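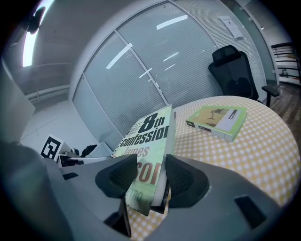

Katia Pirasの意見では、ペーパーバックは立てて保管するより平積みのほうが背が傷まない。前回の記事に付いたコメントで、棚の奥行きより積み方を先に決めるべきだとも書いてあった。条件付きで同意する。平積みは背の傾きを防ぐが、下の本を抜くたびに上の本の小口が擦れる。出し入れの頻度が低い本に限れば平積み、読む予定のある本は立てる、という区分に落ち着いた。

今回の作業は、丸テーブルでの洋書ペーパーバックの点検と棚入れ。テーブルには淡い黄色系の柄物のクロスを掛けたままにしてある。天板に直接置くと表紙の光沢面に細かい擦り傷が入るためで、布一枚の差は大きい。ただし布に皺が寄ると本が傾いて反りの判定が狂う。置く前に手で伸ばしておく。

点検項目は次の順で固定している。

背の折れ筋。表紙の角。小口の変色。反り。

「8th Confession」は緑系の表紙で、題字が大きく太いため棚でも見つけやすい部類に入る。もっとも棚に入れれば見えるのは背だけで、表紙の視認性は平置きの間しか役に立たない。並べ順は著者名ではなくシリーズ番号を優先した。題名に数字が入るシリーズは、数字順に並べておけば欠番がすぐに分かる。

反りの測り方。表紙を上にして平らな面に置き、四隅の浮きを定規で見る。4ミリを超えたものは重しの列に回す。重しには辞書を使い、間に白い紙を挟む。期間は最低でも一週間。途中で様子を見たくなるが、開けると紙が湿気を吸い直すので触らない。

照明は手元で500ルクス。800まで上げると光沢の表紙が反射して、折れ筋がかえって見えにくい。室内の湿度は60%を上限とし、超えた日は棚入れをしない。冬場はまず超えないが、雨の続いた週に一度だけ延期した。

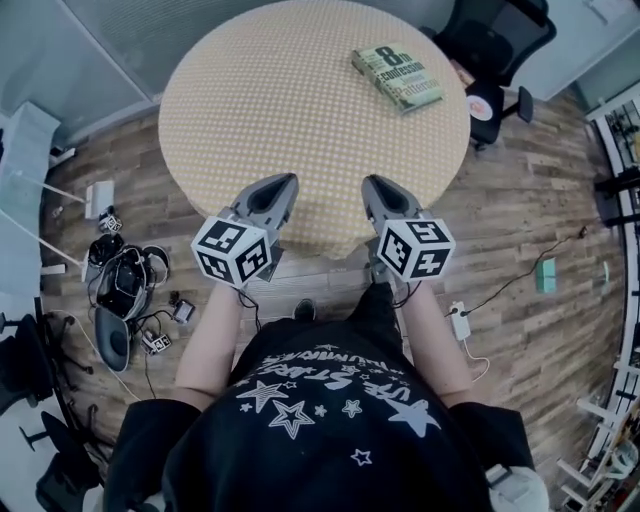 表紙に透明カバーを掛けるべきか。
読む本には掛けない。カバーの内側に湿気が残り、表紙の端から波打つことがある。保存だけが目的の本なら、上下の開いたものを選べば問題は少ない。

棚はMendardの可動棚で、棚板の間隔を判型に合わせて詰めてある。ペーパーバックは版元によって丈が微妙に違うので、一番高い本に指一本分の余裕を足した。余裕がないと天の部分に指を掛けて引き出すことになり、背の上端が裂ける。抜くときは両隣を少し押し込み、目的の本の中央をつまむ。

詰め込み具合にも触れておく。隙間が多いと本は斜めに倒れ、数か月で背がねじれる。詰めすぎれば抜けない。Sernenのブックエンドを使っているが、底板が薄いので一冊目の下に敷いても段差が気にならない。滑り止めはやや弱く、重い単行本の列には向かない。

台帳は表計算で、列は題名、巻、判型、状態、棚番号。状態は文章で書かず記号にした。文章だと後で検索できない。以前の「少し傷み」「やや傷み」の区別は自分でも再現できず、今回すべて付け直した。

未処理は大判の画集と、Rebecca Testaから借りたままの文庫。文庫は返却が先なので台帳には入れない。

2023年2月26日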